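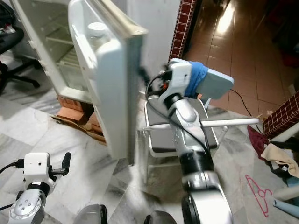 Home > Guides > Arms and Grippers > Door Tasks

Setting up Erna for the fridge door

If you've just inherited one of our two-armed machines, welcome! Door pulling is a lovely first job to learn, so pour yourself a coffee and take it slowly.

Start with the arms powered down and run your hand along the cables from the gripper head to the elbow. You want a loose loop at every joint, with enough slack for the wrist to turn all the way (Duyên Kiều likes a bit more than I do, and she's probably right). Wrap the cloth band snugly, then check the plug on the side of the left gripper.

Next, set the fridge at a height the arm can reach easily. Bricks on flattened cardboard do nicely. Power up, bring one finger to the edge of the door, and swing it open at speed 12. If the finger slips off the edge, go in a little deeper and try again. Do 14 good pulls before you touch the speed setting.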